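Trernus Household Objects: Packing and Sorting Subset
Data card and README

Summary

The Packing and Sorting Subset is one part of the Trernus Household Objects collection. It documents everyday items as they are handled, grouped and put into bags. The subset contains 822 records. Each record pairs still pictures with a short written entry giving the item's common name, its main color, its general form and, where applicable, the container used.

The subset was prepared for researchers and teachers who work with descriptions of ordinary goods. It is issued under the same terms as the parent collection and follows the same naming rules.

Contents

Items were selected from the Putell inventory, a standing list of inexpensive objects kept for repeated use. The list favors things that a reader would recognize without special knowledge: bottles, lengths of rope, cups, cloths, sponges, small boxes and toys. Items with printed labels were given lower priority, as label text tends to dominate the written entry.

Containers are recorded separately from items. Three kinds are in use: paper bags, open trays and lidded boxes. Paper bags account for the largest share of the packing records. A bag is replaced when its walls no longer hold the opening apart, and the replacement is noted in the container field.

Record structure

item_name: common name in lower case, singular
item_color: one or more plain color words, separated by commas
item_form: rigid, flexible or mixed
container: paper bag, tray, box or none
remarks: free text, 100 characters or fewer

The field item_color takes everyday words only. Shade names such as "cobalt" or "sage" may be placed in remarks. Where an item shows several colors, they are listed in the order in which the annotator judged them prominent — no measurement of area is implied.

The field item_form describes how the item behaves in ordinary handling. A capped bottle is entered as rigid, even when its walls can be squeezed. Rope, cloth and string are entered as flexible.

Sample pictures

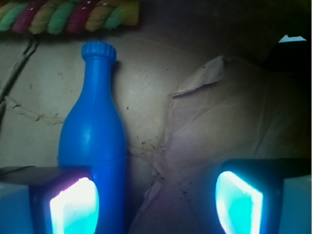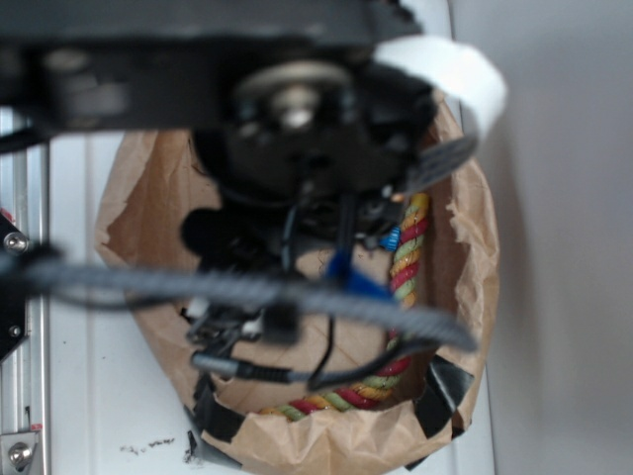
Sample pictures from the packing group. First: blue plastic bottle with ridged screw cap, upright. Second: braided multicolored rope inside an open kraft-brown paper bag, with black tape at the rim.

Annotation

Each entry was written by one annotator and read by a second. Where the 2 readings differed on color or form, the entry was returned to the first annotator with the difference marked. Entries that remained in dispute carry the word "open" in the remarks field and should be left out of any work that depends on settled values.

Annotators were asked to enter only what could be confirmed from the pictures. Weight, contents and age are therefore absent throughout. A closed bottle is not entered as full or empty.

The term "multicolored" is not accepted in item_color, although it appears in captions and in general correspondence. A braided rope is entered by the colors of its strands.

Known limitations

Flexible items are harder to name consistently than rigid ones. "Rope," "cord" and "rope toy" were used interchangeably in the first release, and only the first of these has been kept. Users who hold copies of the earlier files should apply the Talavera word list before merging.

Items inside a bag may be partly hidden by folds in the paper or by other objects. The remarks field does not always say so. Color entries for such items describe the visible portion.

Dark items are underrepresented in the subset. Additions were planned for January and will be issued as a separate file under the name Plindov, with its own card.

Versions

Version 3 is the current release. It corrects the container field for a group of tray records and removes duplicate entries. Version 2 remains available for comparison with earlier work — its item names should not be mixed with those of the present release.

Use and citation

The subset may be copied and adapted for teaching and research. Users are asked to cite the collection name, the subset name and the version number. Corrections should give the record number and the field concerned.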